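Uston furniture bank to open on Sundays as waiting list grows

People waiting for beds, tables and other basics from the Uston furniture bank will be able to collect them on a Sunday from December.

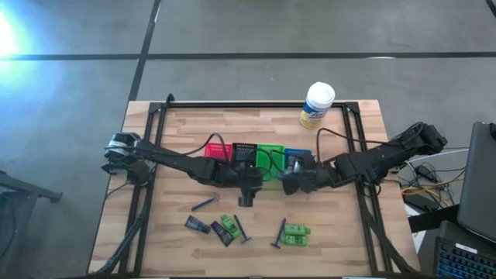 The bank, which works out of a unit on Tikell Road, has until now opened on weekdays only. Staff say many of the households on the list have someone in work and cannot get to the unit before it shuts at 4pm. Some have lost their place after missing a second collection slot.

There are 58 households waiting at present. Most need a bed or a table, and the wait for a child's bed is the longest. Sofas are easier to come by, but many of those offered have to be turned down as they no longer carry a fire label.

Stamatia Kokkinos, who manages the bank, said the change had been asked for again and again.

"We had a woman in September who took unpaid leave to fetch a cot," she said. "She lost a morning's wages over it. That can't be right when the cot itself is free."

The Sunday sessions will run from 10am to 2pm. They are for collections only. Anyone who wants to give furniture away should still ring during the week so that a van can be booked, and items should not be left outside the unit when it is closed. The bank had to pay to clear a pile of soaked mattresses from the gate in the spring.

The extra hours will be paid for by a grant from the Konstantinidis Fund, a local charity set up by the family that once ran the cabinet works in Grodska Street. It will cover the wages of two part-time staff and the fuel for one van until next summer. After that the bank will have to find the money elsewhere or go back to weekday opening.

Last year the bank gave out 751 pieces of furniture, one more than the target of 750 it had set itself. Ms Kokkinos said the last item out of the door was a bedside cabinet.

"It was close," she said. "I'd have been happier with fewer cabinets and more beds, but we can only pass on what people give us."

Repairs are taking up more of the staff's time than they used to. Tables often come in with loose legs or deep scratches, and chairs need new glue in the joints before they are safe to sit on. A repair bench was added at the back of the unit earlier in the year, and a joiner comes in on two mornings a week to show trainees how to sand down a top, fill a split and fit new screws. Work that cannot be finished in a morning is put on a rack by the door with a label saying what is still to be done.

The bank does not sell anything to the public. Households are put forward by a housing officer, a health visitor, a school or an advice centre, and pay nothing for the furniture. A small charge is made for delivery, and this is dropped for anyone on the lowest incomes. People who can bring their own van or trailer will be given first choice of the Sunday slots, as there will be only one driver on duty.

Slots will be half an hour long and must be booked by noon on the Friday before. Households already on the list will get a letter or a text with the new times, and do not need to apply again. Parking at the unit is limited — the yard is shared with a tyre firm and a bakery — so drivers are asked to leave as soon as they have loaded.

Single beds, small kitchen tables and chests of drawers are wanted most. The bank cannot take glass-topped tables, gas cookers or wardrobes that do not come apart.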